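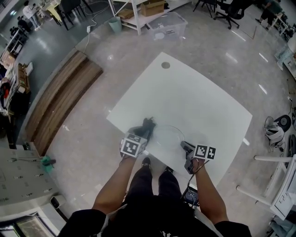 Ngozi Osagie

A concertina reed is a strip of steel fixed at one end over a slot in a brass frame. Air pushes it through the slot and it swings back, and the rate at which it does so is set by its length, its thickness and where that thickness lies. All tuning comes down to the third of these. Remove metal near the free tip and the pitch rises. Remove metal near the clamped end and it falls. The file marks stay on the steel, so anyone who opens an old instrument can read how it has been treated.

Funmilayo Iyamu has a box on her bench in Nesby that was opened many times. It is an English-system treble sold under the Grilness name, and it came in 40 cents above modern pitch. The owner wants to play it with a fiddle and a piano, so it has to come down. Forty cents is a long way for a small reed. On the low notes there is plenty of steel to work with. On the top notes, where the tongue is shorter than a fingernail, a few strokes at the root can leave the reed so weak that it bends under normal pressure and goes flat whenever the player pushes.

Her first step is to do nothing to the reeds at all. She replaces the valves, checks the pads for leaks and closes up any gaps between the reed pan and its chamber walls. Then she plays every note in both directions and writes down the deviation. On the Grilness, this moved a good number of the notes before a file came near them. A stiff valve chokes the air and pulls the pitch down on one side only, and a repairer who tunes against a stiff valve will have to do the work again when the leather is changed.

The readings are taken on a tuning bellows, a wooden table with a weighted reservoir beneath it. Hers was made by Flanar and holds a steady pressure once the weights are set. The trouble is that a reed sounding on the bellows is not in its own chamber. It may read several cents away from its pitch in the instrument, and the difference varies from note to note. Iyamu keeps a second column for this offset. She measures each reed in the instrument, measures it again on the bellows, and files toward the corrected figure.
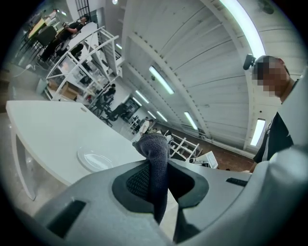

Dark blue fabric, softly knotted at the tip, beside a white table.

Filing itself is quick. A thin brass shim goes under the tongue for support – steel shims can mark the edge of the slot – and the file is drawn along the length of the reed, never across it. Cross scratches are where cracks start. For the last few cents she changes to a fine abrasive stick. The dust is brushed out, since one grain in the clearance will make the reed buzz or stop it dead.

Freshly filed steel is warm, and warm steel reads flat. Iyamu leaves each batch of reeds alone for 18 hours and then measures again. Reeds that have drifted go back for another pass. The lowest ones tend to need two, and on this instrument one low G needed four. She suspects an earlier repairer had added solder to the tip and later taken it off, as the surface there was dull and slightly pitted.

There remains the question of temperament. Many early English concertinas were tuned in some form of meantone, which is why they have separate buttons for G sharp and A flat. In quarter-comma meantone the two notes stand 41 cents apart. Bring both to the same equal-tempered pitch and the extra buttons become duplicates, useful for fingering and little else. Iyamu offered the owner a mild compromise tuning that would have kept some distance between them. He chose equal temperament on account of the piano.

Her charge for a full retune is by the hour, and she will not quote before the ends are off. Some instruments she declines. A Moon baritone that arrived in October had been taken down in pitch once already, with the roots of the upper reeds filed until the steel had a visible dip. Its replacement reeds would have to be cut by hand, and the owner has asked for time to think. Until then the baritone is on the shelf with its original reeds in numbered envelopes.

The Grilness went back together last month. Readings on the final sheet are within two cents from the bottom of the range to the top C, at which point the column shows a pencil dash and the word "recheck."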